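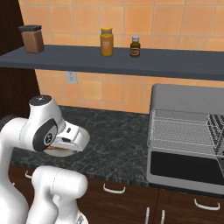 How much water does a shared kitchen use when dishes are washed by hand?

In the residence hall we metered, a washing session used a median of 14 liters, and the largest share of it ran while no dish was under the faucet.

Hand Dishwashing Water Use in a Student Residence
Group report, Building Services Project

Group members: Wendelin Wieser, Reiko Katayama, Lakshmi Arumugam
Supervisor: Domenica Riedl

1. Background

The Plonditz residence has shared kitchens without dishwashers. Water is billed to the building as a whole, so there is no record of what any one kitchen uses. The building office is considering low-flow aerators for the kitchen faucets and asked whether the expected saving could be estimated before parts are ordered.

Catalog estimates multiply the drop in flow rate by an assumed running time. This gives a fair figure when the faucet runs continuously. It gives a poor one when people fill a basin, where the volume is fixed and a slower faucet only makes the filling take longer. We therefore needed to know how residents wash dishes as well as how much water they use.

2. Method

Flow meters were installed on the hot and cold supply lines under the sinks in 5 kitchens. Each meter gave one pulse per 0.1 liter. Pulses were stored with a time stamp by a Skurnel logger mounted on the cabinet wall. Logging ran for 40 days, ending in December before the break.

A session was defined as a period with at least 2 liters drawn and no gap longer than four minutes. Smaller draws, such as filling a glass, were dropped at this stage. The logger recorded 1,087 sessions. We excluded 105 of them: most fell in a week when the cold meter in the Berchtold wing kitchen stuck at low flow, and the rest were floor cleaning, as noted on the sheets kept by the cleaning staff. The remaining 982 sessions were used in the analysis.

Sessions were sorted into two types by flow pattern. A basin session has one long draw followed by short ones. A running session has a steady draw for more than half its duration. Reiko Katayama checked the sorting against diary sheets that residents filled in during the first week. The two agreed in 88 percent of the sessions that had a diary entry. Most disagreements were sessions that began with a basin and ended with a long rinse.

Meters were checked before and after the logging period by drawing water into a graduated bucket. The error was under 3 percent at normal flow and 7 percent at a trickle.

3. Results

Median volume was 9 liters for basin sessions and 19 liters for running sessions. Running sessions made up 54 percent of the total count and 71 percent of the water. Hot water was 62 percent of the volume in both types, which we did not expect. We had assumed that running sessions would be rinsed cold.

Diary sheets asked residents to mark what the water was doing when it was on. In running sessions the most common mark was "on while scrubbing," ahead of rinsing and wetting. Pans used far more water per item than plates or bowls. Dried starch was named most often as the cause of a long wash.

Evening sessions between 6 and 9 p.m. were shorter than those later at night. One possible reason is that other residents are waiting for the sink. We have no data to test this.

4. Estimated effect of aerators

The present faucets deliver 9 liters per minute fully open. With 6-liter aerators, and running times held constant, running sessions would use one-third less water. Basin sessions were assigned no saving on the main draw and one-third on the rinses. The combined estimate is a reduction of 26 percent, compared with 33 percent from the catalog method.

5. Limitations

Diary sheets were voluntary and covered only the first week. Residents knew about the meters. The estimate assumes that nobody runs the faucet longer to make up for the lower flow, and Lakshmi Arumugam's trial with a Clilter aerator in one kitchen was too short to settle the point. A repeat with the aerators fitted in all metered kitchens would be needed.

6. Acknowledgments

Gebhard Wyss of the building office gave us access to the supply lines and lent us the bucket.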